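Teleoperating a Kitchen Arm in Simulation: Your First Good Demos
by Hollis Delacroix
Updated March 2025

I love this part of the job. You sit down with a controller, you move your hand, and an arm on the screen moves with you. Do it well enough and a policy learns to do it too! This page covers recording pick-and-place demos around the sink in the Buteo kitchen, using the Ridex hand controller. I'm assuming both are installed and talking to each other.

Set up your view first

Open two camera views before you touch the arm. I like the close one over the basin on the left monitor and the wide counter view on the right. Switch off anything in the viewer that the policy won't get. If you drive from a magic extra angle, you end up recording moves that make no sense from the cameras it does have.

Then set the hand scale. Mine is 2, and I drop it to 1 for anything down inside the sink. Spend a few minutes just flying around with recording off, opening and closing the fingers over the basin until your wrist stops fighting you.

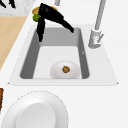

How slowly should I move when I'm close to an object?
Slow enough that you never have to jerk back. Cover the open space at a comfortable pace, ease off for the last stretch, and let the fingers settle before you close them.

Record a take

Press the thumb button to start and hold still for a beat. Go to the object from above, line up the fingers, close, lift straight up, then travel. Lower it, open, back away the way you came in. Press again to stop. My takes run around 41 seconds, and yours will be longer at first, which is fine.

The sink is the tricky bit. The walls leave you less room to open the fingers, so turn the wrist before you go down. If you bump a wall and recover smoothly, keep the take. Those little recoveries are gold, and my favorite Lorik policy only got good at the basin after I stopped throwing them out.

Plates sit off to the sides of the counter, so plan your wrist angle for the far end of the trip as well as the near one.

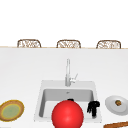
How many demos do I need before training?
Start with 41 or so good ones, train a quick policy, and see where it gets stuck. After that, record more of exactly those moments. My full set grew to 900 that way.

Check before you save

Play every take back at double speed. Toss it if the object teleports, if the gripper closes on air and you gave up, or if you paused to sneeze (guilty). Long pauses teach the policy to pause, and it will be very faithful about it.

Shuffle the object positions after every 3 takes. The Reset menu has a Tian layout option that does it with one click, and I wish I'd found it in September when I was dragging bowls around by hand.

Export with the default settings and leave the frame rate alone. The training page picks up from there.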